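Notes from the gripper table

I promised in April that I'd write something once the packing study was past the "does the camera even turn on" stage, and it's 1st November, so I'm cutting it close! Quick version for anyone who skipped the spring issue: we're teaching an arm to handle small everyday stuff by doing the job ourselves first, with a hand-held gripper that has the same soft fingers and carries its own wide-angle camera. No remote control, no joystick. You just pick the thing up.
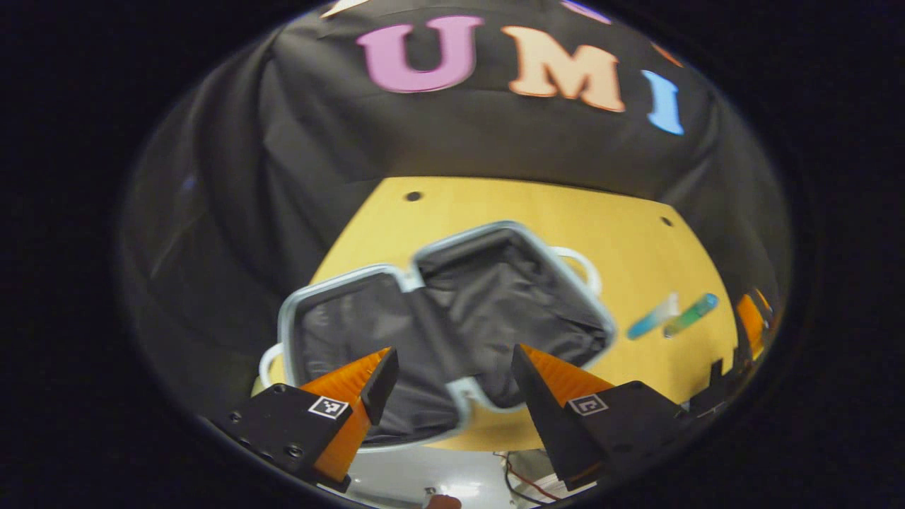
The open case between the gripper's fingers, with two markers beside it.

What I wanted to find out was pretty simple (or so I told Matěj Ondrejka when I asked to borrow his desk in Evville). If you have a fixed number of demos to spend, is it better to repeat one neat layout, or to shuffle everything between takes? We trained 2 policies, one on each kind of data, and gave both the same 20 test starts. The neat one managed 5. The shuffled one got 11, and I may have yelled a little.
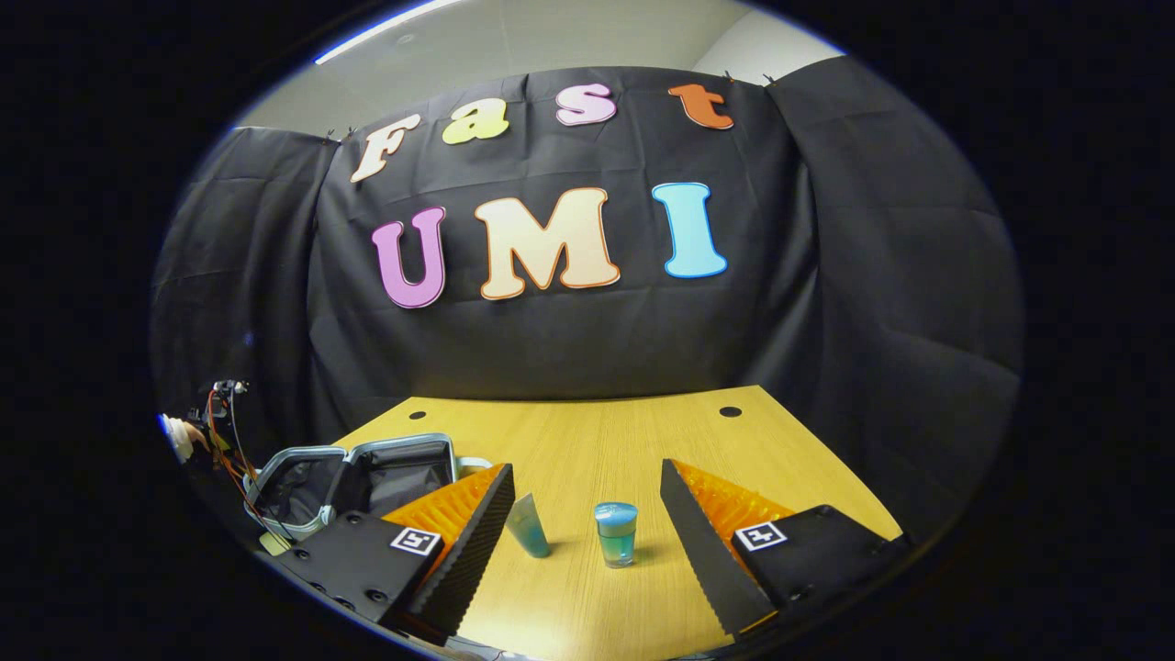

Now, 11 out of 20 is nothing to brag about, and most of the misses were the same miss: the fingers close a bit early and nudge the thing away. Matěj thinks we're sloppy about timing when we record, and he's probably right, because I know I speed up when I'm hungry. So the next batch gets a slower approach and a short pause before each grasp. I'm also going to mix in more people, as right now the policy has mostly learned to move like me, poor thing.

If you're at the Grilano office and have a free hour, come and do some takes. I'll bring the good coffee.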